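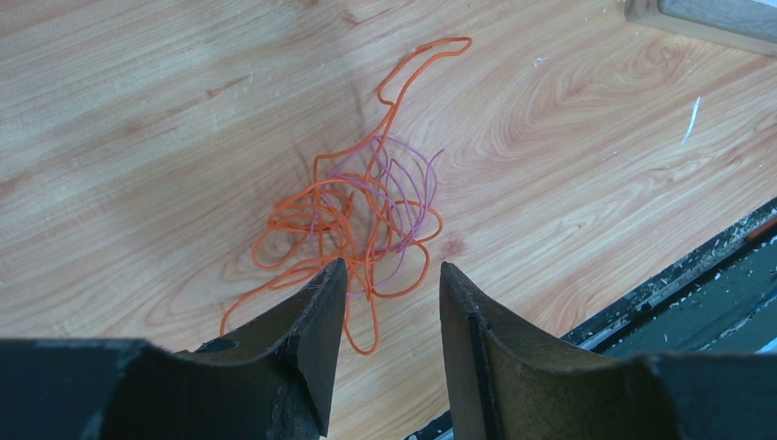
Fig. 4. Loose wires, orange and purple, before sorting.

Section 6: Untangling the hookup wire

Do this before you open the Furnum terminal box. Wires go in one at a time.

1. Lay the bundle flat on a clear patch of table. Good light.
2. Find a free end. Any color. Don't pull yet.
3. Open the big loops first — fingers only, no pliers.

CAUTION: Never yank. A tight knot can nick the jacket and then the whole peice is scrap.

4. Back the free end out through each loop, then lay it to one side. 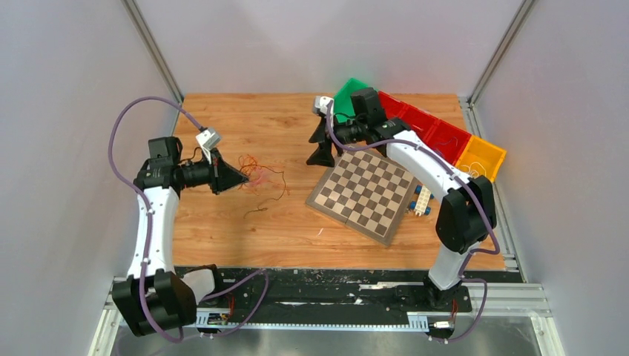 Kennedy wrote in from the Ristley shop that shaking the bundle a little first saves time, and that the thin wires should come out before the thick ones. Fine by us, if you shake gently.

5. Repeat untill you're down to single wires. Sort by color.

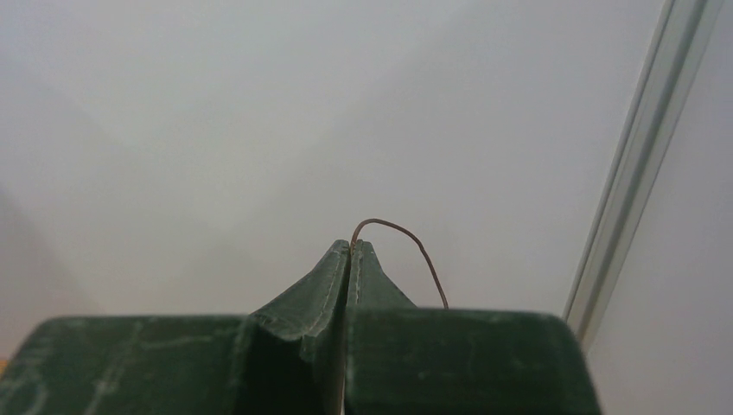

Check each wire before it goes in the tray. Run it through your fingers, end to end, feeling for nicks. A smooth arc like the one in the brown wire is OK, leave it. Sharp little hook near the end — straighten by hand or trim about 9 mm.

NOTE: Liltham trays hold 24 wires. Don't overfill.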